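8월, 오전 작업 노트 (보조기·인솔 작업실)

어제 하던 인솔 건 이어서. Clivcombe 의원에서 넘어온 족저근막염 케이스 묶음인데, 처방지 글씨가 이번에도 암호문에 가깝다. "내측 아치 지지, 적당히"라고 쓰여 있다. 적당히가 몇 밀리인지는 각자의 신앙에 맡기는 모양이다. 일단 전화해서 5 mm로 확인받았고, 처방지 여백에 빨간 펜으로 적어 두었음. 다음 사람은 또 전화하지 말 것.
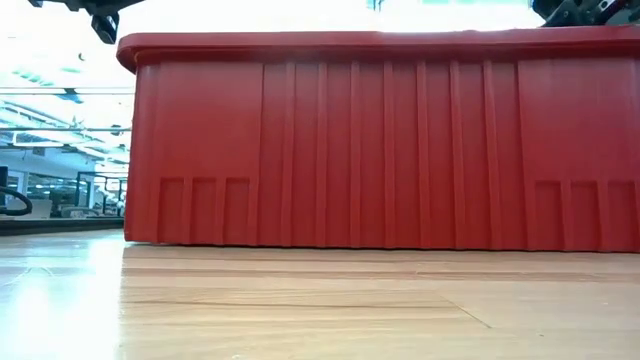
작성: 보조기 작업실 오전 담당
분류: 작업 노트 > 인솔
공유: Nodel 작업실 내부

열성형부터. Zistetti 시트 48장이 들어왔는데 비닐을 뜯어 보니 경도 표시가 송장하고 안 맞는다. 송장에는 중경도, 시트 뒷면 스티커에는 연경도. 경도계로 찍어 보니 둘 다 아니고 그 사이 어딘가다. 공급처에 문의 메일을 보냈고, 답이 오기 전까지는 체중 많이 나가는 분들 케이스에 쓰지 않기로. 선반 맨 아래 칸에 따로 빼 두었으니 급하다고 꺼내 쓰지 말기 바람. (지난번에 급하다고 꺼내 쓴 사람이 나라서 하는 말이다.)

오븐 예열 중에 온도가 또 흔들렸다. 표시창은 얌전한데 안에 넣은 온도계는 혼자 딴소리를 한다. 문 쪽이 안쪽보다 확실히 낮다. 패킹이 수명을 다한 것 같은데, 패킹 교체 요청서는 봄에 내고 지금 8월이다. 당분간은 시트를 안쪽 칸에만 넣고, 한 번에 두 장 넘기지 말 것. 욕심내서 세 장 넣으면 문 쪽 한 장은 덜 구부러져서 결국 다시 해야 한다. 오늘 아침에 확인한 사실임.

첫 번째 쌍: 석고 모형에 얹고 진공 거는 데까지는 무난. 뒤꿈치 컵 바깥쪽에 주름이 하나 잡혔다. 연마로 날릴 수 있을 줄 알았는데 날리고 나니 거기만 종잇장처럼 얇아졌다. 폐기. 주름 원인은 모형 위에 스타킹을 씌울 때 솔기를 바깥쪽으로 둔 것. 교육 자료에 솔기는 발바닥을 피하라고만 되어 있고 바깥쪽 얘기는 없다. 고쳐야 하는데 그 자료를 쓴 사람도 나다.

두 번째 쌍: 솔기를 발등 쪽으로 돌리고 다시. 이번엔 깨끗하다. 진공 유지 시간을 18분으로 늘린 것도 도움이 된 듯한데 두 가지를 한꺼번에 바꿨으니 뭐가 먹힌 건지는 모름. 세 번째 쌍에서는 시간을 원래대로 돌리고 솔기만 바꿔서 비교해 보기로 한다. 과학자 흉내라도 내 보자는 것.

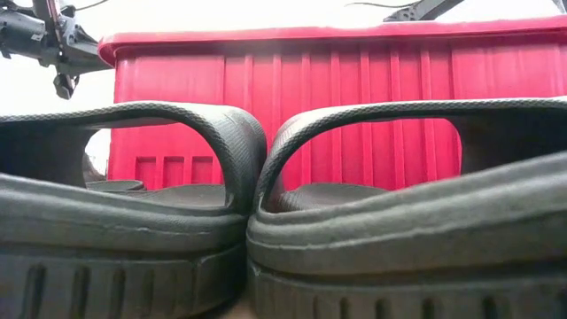

세 번째 쌍 결과. 시간은 원래대로, 솔기만 발등 쪽. 주름 없음. 그러니까 범인은 솔기 쪽이 유력하고, 18분씩 기다린 건 그냥 커피 마실 핑계였던 걸로. 물론 한 쌍 가지고 결론 내리면 안 된다는 건 안다. 오후에 두 쌍 더 같은 조건으로 해 볼 것.

아치 높이 측정은 처방 5 mm에 대해 왼쪽은 맞고 오른쪽이 살짝 낮게 나왔다. 모형 자체를 다시 재 보니 모형부터 오른쪽이 낮다. 수정용 석고를 올린 사람이 오른손잡이라 그런가 하는 이론이 잠깐 나왔으나 근거 없음으로 기각. 오른쪽 모형에 석고를 더 올려 말리는 중이고, 오븐 위에 올려 말리는 꼼수는 쓰지 않는다. 저번에 금 간 모형 아직도 싱크대 옆에 있다.

연마. Arriaga 휠로 바꾼 뒤로 가장자리 마감은 확실히 낫다. 대신 분진이 두 배는 되는 느낌이고 집진기는 소리만 장하다. 필터 통을 열었더니 꽉 차 있었다. 점검표에는 어제 날짜로 이상 없음 체크. 필터는 비웠고 점검표도 새로 뽑아 붙였으니, 이제부터는 통을 열어 보고 체크하기 바람. 마스크는 상자 바닥이 보이기 시작했음, 주문 넣을 것.

커버 접착. 접착제 바르고 손에 안 묻을 때까지 두는 시간이 설명서에는 범위로 적혀 있는데, 오늘처럼 습한 날에는 그 범위의 끝까지 가도 끈적하다. 30분 두고 붙였더니 괜찮았다. 기다리기 싫어서 열풍기를 댄 한 짝은 앞쪽 모서리가 들떴다. 떼어서 다시 붙임. 제습기를 켜면 되지 않느냐는 의견이 있었고, 켜면 오븐하고 같이 차단기가 내려간다는 답이 있었다. 둘 중 하나만 쓸 수 있는 작업실이다.

피팅 쪽에서 온 메모 하나. 지난주에 나간 인솔 한 쌍이 구두에 안 들어간다고 돌아왔다. 본뜰 때는 운동화를 신고 오셨고 실제로는 구두에 넣으실 생각이었던 것. 접수지에 "주로 신는 신발"이라는 칸이 있는데 거기에 "편한 것"이라고 적혀 있다. 틀린 말은 아니다. 앞으로는 그 칸을 비우거나 형용사로 채워 오면 다시 여쭤보기로 하고, 가능하면 신발을 직접 가져오시라고 안내할 것. 이번 건은 앞부분을 잘라 4분의 3 길이로 줄이고 뒤꿈치 컵 두께를 조금 깎아서 해결 시도.

오후에 할 것
같은 조건으로 두 쌍 추가 (솔기 발등, 진공 시간 원래대로)
오른쪽 모형 마르면 아치 다시 재기
Zistetti 쪽 답장 확인, 없으면 전화
마스크 주문
오븐 패킹 요청서 다시 내기. 제목에 "재요청" 붙이고 봄에 낸 것도 같이 첨부
교육 자료 솔기 부분 수정

추가, 오후 3시. 오른쪽 모형 아직 축축함. 내일로 미룸. Zistetti에서 답이 왔는데 송장을 다시 보내 달라고 한다. 자기네가 보낸 송장이다. 스캔해서 보냄.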